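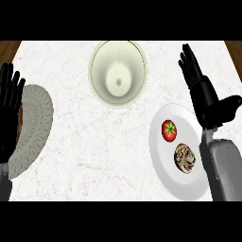
Brining Dried White Beans: Current Method

Kitchen Notes > Beans and Grains > Method Posts

Search this blog Search

I have changed the way I soak beans since the old post, and several people have written to say that the old post gives a different salt amount from the one in the soup recipe. They are correct. The old post used tablespoons, the soup recipe used grams, and the two did not agree with each other. Use the numbers on this page. I'll leave the old post up for the comments, which have some good information about altitude.

The method is for medium white beans: great northern, cannellini, navy if you shorten the cook. It works on pintos with no changes. Chickpeas need a longer simmer and I treat them separately. Lentils and split peas don't need any of it.

Quantities

Dried white beans, 500 grams
Cold tap water for the brine, 2,000 grams
Fine salt for the brine, 25 grams
Fresh water for cooking, enough to cover by two fingers
One onion, halved
Two bay leaves
Olive oil, one tablespoon
Salt to finish

The brine comes out at 1.25 percent by weight of water. I have tried it weaker and stronger. At half that amount the skins still split on a fair number of beans. At double, the cooked beans are fully seasoned before anything else goes in, and the cooking liquid is too salty to use as a base once it reduces. If you always discard the liquid, the stronger brine is acceptable. I use the liquid in almost everything, so I stay at the lower number.

Weigh the salt. Coarse salt and fine salt differ a lot by volume, and two brands of coarse salt can differ from each other nearly as much. My scale is an Atasis with a flat glass top. It reads in whole grams and it shuts itself off while I am still pouring, so I weigh the salt first into a small cup and write down the water separately. Any scale that reads in whole grams will do at this batch size. If you are making a quarter batch you'll want one that reads tenths.

Why salt in the soak

Bean skins are held together partly by pectin, and the pectin is held firm by calcium and magnesium. In salted water, some of the sodium trades places with those minerals in the skin. The skin gets more flexible and lets water through more evenly, so it stretches with the inside of the bean as it swells. In plain water the inside swells faster than the skin can follow, and you get splits and loose skins in the pot.

The advice that salt makes beans tough still gets printed. I followed it for years. What does keep beans firm is acid, and also calcium, which means tomatoes, vinegar, wine, molasses and very hard water. Those are worth worrying about. Salt is fine at both stages.

Hard water is a real factor where I live. Briltport water leaves a white crust in the kettle within a week or two, and beans cooked in it straight from the tap take noticeably longer. The salt in the soak helps. A small pinch of baking soda in the cooking water helps more, but go easy: too much gives a soapy taste and the beans go from firm to mush with very little in between. I use an eighth of a teaspoon for the batch above and leave it out when I'm cooking with filtered water.

Soaking

1. Spread the dry beans on a sheet pan and look through them. Take out stones, clods of dirt and any bean that is badly shriveled or broken in half.

2. Rinse in a colander until the water runs clear.

3. Dissolve the salt in the cold water. Fine salt dissolves in under a minute with a whisk. Coarse salt takes longer, and it should be fully dissolved before the beans go in.

4. Add the beans. Remove anything that floats after a good stir. A floating bean usually has an air gap under the skin or insect damage.

5. Cover and leave for 16 hours. In a cool kitchen I leave them on the counter. In July and August they go in the refrigerator, because a warm soak will start to ferment. If the water is foamy and smells sour, throw out the batch.

6. Drain and rinse. The rinse takes off surface salt and makes the final seasoning easier to predict.

The soak time has some slack in it. Anything past overnight works, and I have gone a full day in the refrigerator with no harm. Short soaks are where the trouble is. A four-hour soak leaves a dry core in the larger beans, and the smaller ones are done before the larger ones have softened. To check, cut a soaked bean in half across the short side. The color should be even all the way through. A pale, chalky spot in the middle means it needs more time.

Use a container with plenty of room. The beans roughly double in size, and if the top layer rises out of the brine it will stay wrinkled. I had this happen with a tall jar that looked big enough when I filled it.

Cooking

1. Put the drained beans in a heavy pot. Cover with fresh water by two fingers. Add the onion, bay leaves and oil.

2. Bring to a full boil, uncovered, and hold it there for ten minutes. Skim the foam if it bothers you. The boil matters most for kidney beans and their relatives, which contain a lectin that low heat does not destroy, but I do it for every bean so that I don't have to remember which is which.

3. Lower the heat until the surface barely moves. Put the lid on with a gap.

4. Start tasting at the half-hour mark. My last batch took 47 minutes from the time I lowered the heat. Yours will differ with the age of the beans.

5. Turn off the heat when the beans are tender and still hold their shape. Salt the liquid to taste. Leave the beans in the pot until they have cooled to warm.

Step 5 is the one I would ask you not to skip. Beans taken out of hot liquid and left to dry in a colander will crack their skins within a few minutes as the surface loses water. Left in the liquid, they finish evenly and take up the last of the salt.

When tasting, try five beans, from different parts of the pot. One soft bean tells you very little. If four are creamy and one is still grainy, keep going.

The oven works too. After the boil, cover the pot fully and put it in at 300 F. It takes longer than the stovetop but needs no attention. I prefer it in winter.

Pressure cookers: I tested the same beans in a Climulon, the stovetop model with the single valve. Brined beans were done after six minutes at high pressure with a natural release. The texture was good. The liquid was cloudier and thinner than from the stovetop, and more skins had come loose, though far fewer than with an unsalted soak. If you use one, don't fill it past the halfway line, and add the oil, which keeps the foam down.

Bean age

Most of the variation between batches comes from the age of the beans. A bean from the most recent harvest cooks fast and evenly. After two or three years in a warm warehouse, the same variety can simmer all afternoon and stay hard at the center. No soak fully fixes that. Baking soda gets you part of the way.

Bags rarely show a harvest date. I buy from stores that sell a lot of beans. Woldegiorgis, the grocery on the north side, keeps them in open bins that get refilled often, and I haven't had a bad batch from there. Supermarket bags have been mixed. Signs of old stock are a dull surface, fine cracks across the skin and a lot of dust and fragments at the bottom of the bag. Don't mix a new bag into the end of an old one. They will cook at different rates and you will not be able to separate them.

Madalena Marinho wrote in February to ask whether freezing dried beans slows the aging. It does, as far as I can tell from one long test. I kept two bags from the same lot, one in the freezer and one in the cabinet over the stove, and cooked both after a year and a half. The freezer beans behaved like new. The cabinet beans took nearly twice as long. The cabinet over the stove is a bad place for most things, so the test was probably harsher than an ordinary pantry. Seal the bag well and let it come to room temperature before opening, or moisture will condense on the beans.

Storage after cooking

Refrigerate in the cooking liquid for up to four days. The liquid will set to a loose gel, which melts again on heating. To freeze, pack the beans in containers with enough liquid to cover and leave space at the top for expansion. Thaw overnight in the refrigerator. They hold their shape well if they were not overcooked in the first place, so I stop a batch meant for the freezer a few minutes early.

Uses for the liquid: thinning a bean puree, starting a vegetable soup, loosening pasta with greens. Taste it before adding any salt to the dish.

Corrections to the soup recipe

The white bean and kale soup now points to this page for the beans. I have removed the extra teaspoon of salt from step two over there, since with brined beans it came out too salty. The tomatoes still go in after the beans are fully tender. A few of you asked about adding them at the start to save a step. Don't, for the reason given above about acid. The chickpea version is next on my list to rewrite, and until then the times in that post still stand.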